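Filed under: Course Materials / Automation Planning
Unit 6 handout: What the quote leaves out

Most of you will at some point be handed a quote for a robot arm and asked whether the number is any good. My advice is to assume it isn't.

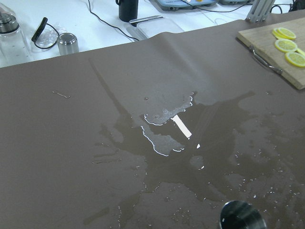
Take the drinks cell we use as our running case. Arkura quoted the arm, the gripper and "basic integration." Tronamitz quoted the same work a little lower and left out the word "basic." Neither quote had a line for liquid. Ask where a spill goes: into the cable runs, under the mat, toward the power supply? Then ask who wipes it up, and whether the arm has to be stopped while they do it. That is paid time, and it belongs in your budget.

Lines I expect to see in your plan:

- Arm and controller
- Gripper, plus one spare
- Wrist camera and a cover for it
- Mats and trays (these are consumables, whatever the salesperson calls them)
- Cups, cutting boards, lemons. Yes, groceries. Price them by the month.
- Cleanup labor
- Downtime

On demos. The Telach video shows 100 pours in a row with no misses. Fine. It doesn't say how many were run before those, or who set the cup down each time. When a vendor gives you a success rate, get the number of tries, the length of the shift and the definition of a miss. A pour that gets most of the liquid in the cup can be counted either way, and I've seen it counted both ways in one slide deck.

Payback. The worksheet from Núñez assumes 202 working days a year and no lost shifts. Redo it with up to 4 hours lost per week and see if you would still sign. Most people I've shown this to went quiet and asked about leasing. Leasing has its own problems, see Unit 7.

For Sunday night: one page, your own numbers, sources listed. If a figure came from a brochure, write "brochure" next to it.

Shares: 4 | Comments: 6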